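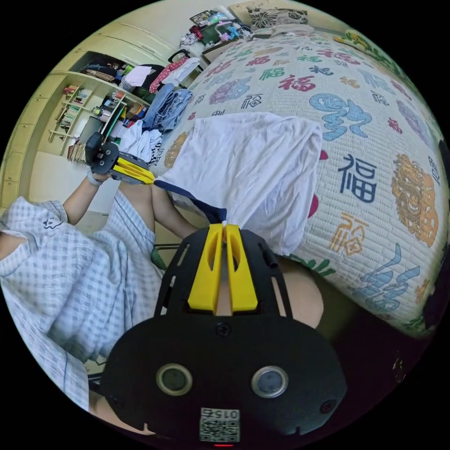

# Stivham Netball Association
## Minutes of the Ordinary Meeting of the Board, May 25, 2023

Chair: Kamonchanok Luangrath. A quorum was present. Apologies had been received from the Biltby representative and were accepted.

## 1. Minutes of the previous meeting

The minutes were taken as read and approved with one correction. Under item 4, "Okonum Road" should read "Okonum Lane". The Chair signed the corrected copy.

## 2. Matters arising

The repair to the court gate at Okonum Lane had been completed and the invoice paid. The drainage survey had not been received. The Secretary was asked to write again to the surveyor and to copy the letter to the landlord.

The Board noted that the notice at the Biltby entrance still gives last season's opening hours.

**Action:** Secretary.

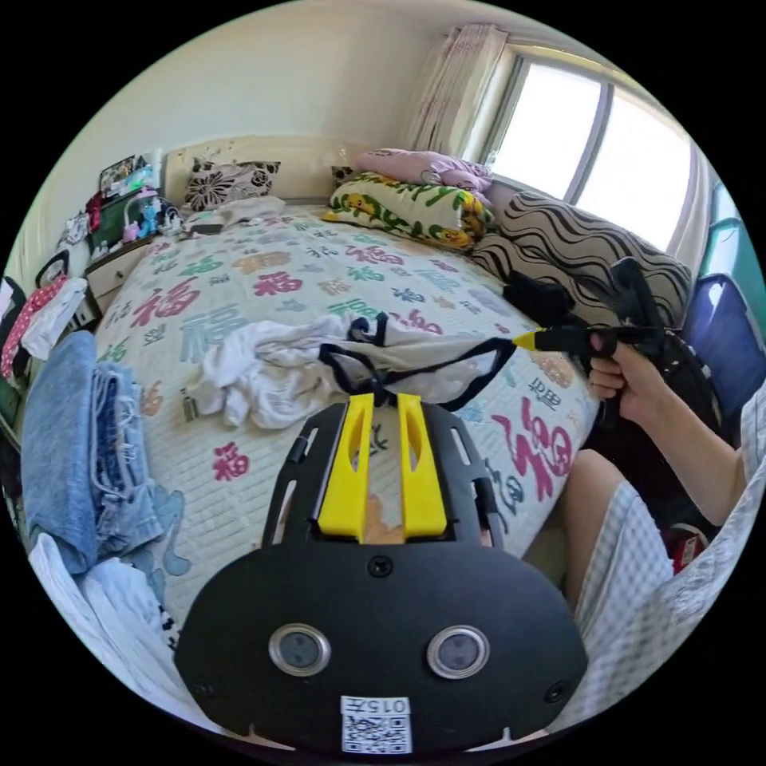 ## 3. Court lease

The Chair reported that the landlord had offered to renew the lease of both courts at Okonum Lane on the existing terms, with an annual rent of £3000 payable in two parts. Members discussed the clause on evening lighting, under which the lights must be off by nine o'clock. It was felt that this would cause difficulty for the late league fixture, which regularly overruns in wet weather.

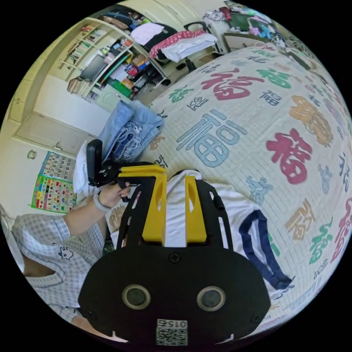 Members agreed that a half-hour extension should be requested for league evenings only. The rent itself was considered acceptable. It was **resolved** that the Chair be authorised to sign the lease once the lighting clause had been settled, and that the existing lease continue in the meantime.

## 4. Floodlights

A quotation of £1199 had been received from Zakaria Electrical for replacement lamps and fittings on the lower court. The price excludes hire of the access platform, for which up to £200 should be allowed. The quotation was accepted by a majority, with one member asking that her vote against be recorded.

**Action:** Secretary to place the order and confirm that the work will be finished before October.

## 5. Playing kit
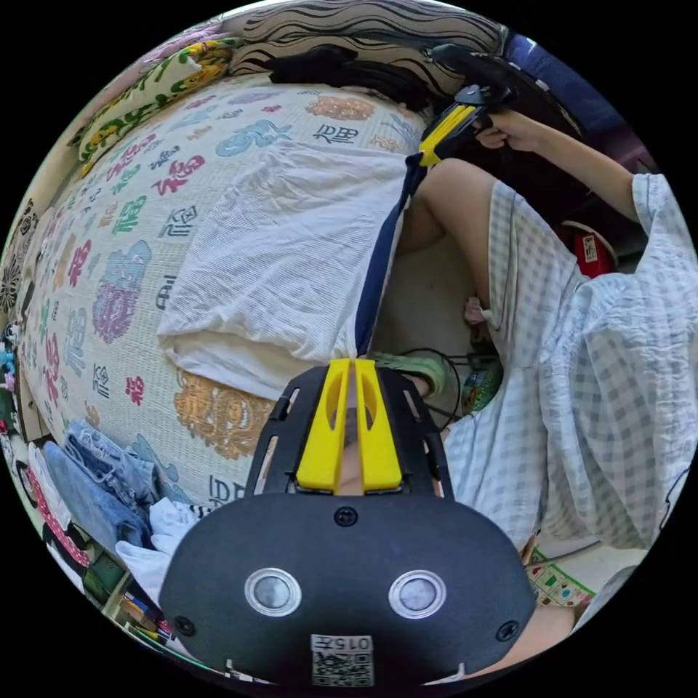
The Board considered a request from the junior section for a change to the rules on match dress. At present these require all-white kit in junior fixtures, and umpires have applied them unevenly. Under the proposed wording, a navy waistband on a white ribbed garment, as shown, would be allowed. The proposal was carried. Plain white kit remains acceptable, and no family will be required to buy anything new.

## 6. Subscriptions

The junior subscription was held at £30. Adult rates were deferred to the next meeting, pending the outcome of item 3.

## 7. Any other business

A member asked whether the Biltby car park could be used on tournament days. The Chair undertook to enquire.

The date of the next meeting will be circulated with the agenda. The Chair closed the meeting at 8.50 pm.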